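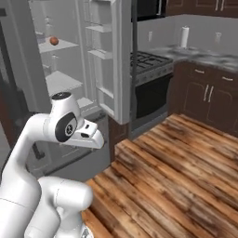 About Pollimico Football

Pollimico is a soccer website covering transfers, injuries and squad news. We publish every day of the season and on most days outside it. The site is owned by the people who write it, and it has no connection to any club, league or player agency.

How we started

The site began as a mailing list run by Kulsoom Dhanial, who was working in the ticket office of a lower-league club and wrote up the weekend's team news for friends. The list outgrew her inbox and moved to a page of its own. She is still the editor and still writes the Montoya column, named after the street where she lived at the time.

We now have four staff writers and a group of regular freelancers. Most of us work from home. The desk is covered from early morning until the last evening game has finished, and later than that when a transfer window is closing.

What we cover

Our main business is the men's and women's professional game in England, with regular reporting from Spain, Germany and the Netherlands. You will find:

Team news and expected lineups before each round of games
Injury updates, with return dates where a club has given one
Confirmed transfers, loans and contract extensions
Youth and reserve team reports
The Montoya column, which runs twice a month

We do not publish betting tips, and we stopped running player ratings three seasons ago. Readers argued about them a great deal, but they took up time we wanted to spend on reporting.

How we handle transfer stories

A transfer story goes up when two separate sources have confirmed it to us, or when a club has announced it. If we are repeating what another outlet has reported, we name the outlet in the first paragraph and link to it. Stories that turn out to be wrong stay on the site with a correction at the top and the time it was made.

We do not pay for information. Writers may not cover a club that employs a member of their family.

Other things we run

Pustico is our free email newsletter. It goes out at 7 a.m. on match days and has up to 22 short items, most of them a line or two long. You can unsubscribe from the link at the foot of any issue.

Rovov is our archive of past squads and appearances. It is open to everyone and does not need an account. The older seasons are being added slowly, and some cup games are still missing. If you have programs or team sheets from those years, we would like to see scans of them.

How we are paid for

Most of our income comes from display advertising. The rest comes from supporters who pay a small monthly amount, for which they get the site without ads. Supporters do not see stories earlier than anyone else. Advertisers do not see stories before they are published and have no say in what we cover.

Writing for us

We look for new freelancers in June, before the season starts. Send two published pieces and a short note saying which clubs you follow and how often you can get to games. We pay for everything we publish, including match reports from reserve games.

Contact

Corrections, story tips and questions about your subscription can all be sent through the contact form. Please include the headline of the story if you are reporting a mistake. Kulsoom reads the corrections herself.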